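Can a gripper hang up your laundry yet?
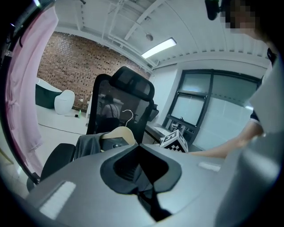 A dark gray garment on a wooden hanger, draped over a mesh office chair.

If you ask me which chore I'd hand to a machine first, it's clothes. Dishes are stiff and stay the shape they are. A shirt is a different shape every time you touch it, and the hanger only makes things worse (one side goes in, the other slides off, you start over). So I was thrilled to spend an afternoon with the Zelenák project, where Vlasta Sokol and Oluwaseun Ogunleye are working on exactly this!

Their notes list 227 tries at one job: pick up a hanger with something on it and move it to a rail. Plain T-shirts are going well. Anything with a wide neck still ends up on the floor, and Ogunleye keeps a separate page just for those. Sokol told me a person needs 3 seconds for the same move and their best machine run took 20, but she was grinning when she said it, and I can see why. Last May it couldn't find the hook at all.

Folding comes next, then socks. I'd happily wait for socks. The two of them will be showing the work at Pristholm this spring, and I've already put my name down for a seat near the front.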